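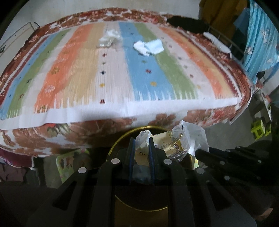
Help wanted: part-time housekeeper and breakfast person at our guesthouse in Galthorpe

Hi, I'm Ghada Kanaan and I run a small guesthouse up the hill from the old mill in Galthorpe. I've been putting off writing this ad because I hate writing ads, so forgive me if it wanders a bit. The short version is that I need somebody cheerful and reliable for the mornings, starting as soon as we can both manage it.

Albane Perrin did this job for years and moved to Flaliddale in January to be near her daughter (we miss you, Albane!). Since then it's been me and Hugo Huet, who cooks, and Hugo does not make beds. I've seen him try. So I've been running up and down the stairs with my arms full of sheets while the phone rings, and that can't go on once the hikers start coming back in spring.

What you'd be doing

Mostly rooms. Strip the beds, make them up again, clean the bathrooms, run the vacuum around, open the windows for a while even when it's freezing. After that it's laundry and ironing, and there's plenty of both. I like proper bedding with some color in it and I'm not going to switch to plain white hotel stuff, so you'll need to get along with stripes and flowers and know not to throw everything in on hot.

Two mornings a week you'd also help Hugo with breakfast, carrying plates and refilling coffee and chatting with whoever wants to chat. Some guests want your whole life story and some want to be left alone with their eggs. You'll figure out which is which pretty fast.

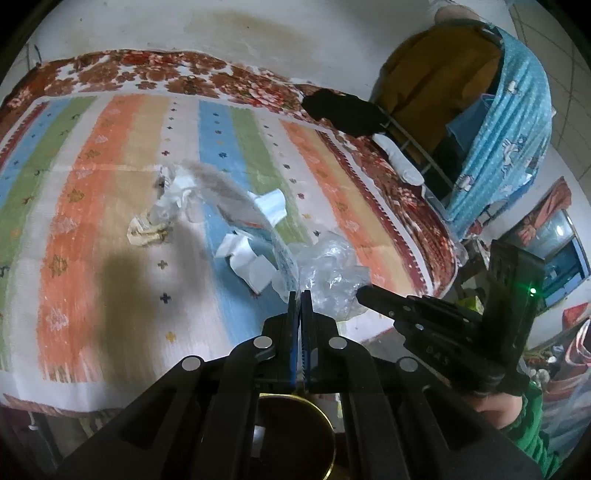 Hours and pay

Mornings only, 7 to 11, five days a week. We can talk about which five, but I do need Saturdays, that's the one thing I can't bend on. You'd be home for lunch, or you can stay and eat with us, there's always too much soup. Pay is over $1000 a month, and tips left in the rooms are yours. Yes, you get paid for the first week too. I've heard of places that call that a "trial" and I think it's rotten.

We close for part of January every year and I pay you for that. When we're slow I'd still like you to come in, and we'll do the jobs that get skipped all summer, like washing curtains or sorting out the linen closet. Please, please help me with the linen closet.

Who I'm looking for

Hotel experience would be great but I don't need it. I do need someone who turns up on time and who'll tell me when something's broken. You should be okay with stairs (no elevator, sorry) and with our dog Pons, who is old and sleeps in the hallway exactly where you want to walk. English is enough for the job. A second language would be a lovely extra!

The bus from town stops at the bottom of our road at 6:40, and it's a steep walk up from there. Free parking out back if you drive.

How to apply

No fancy résumé, please. Write me a few lines about yourself, what you've done before and when you could start, and give me the name of somebody I can call. Drop it off at the front desk or leave it with Jae-hoon Woo at the Bernar bakery, he'll pass it along with my bread order. I'd like to have all the notes by Feb 24, 2022, and I'll call everyone back after that, including the people I can't hire.

If you want to come look at the place first, stop by any afternoon and ring twice. The bell sticks.

Ghada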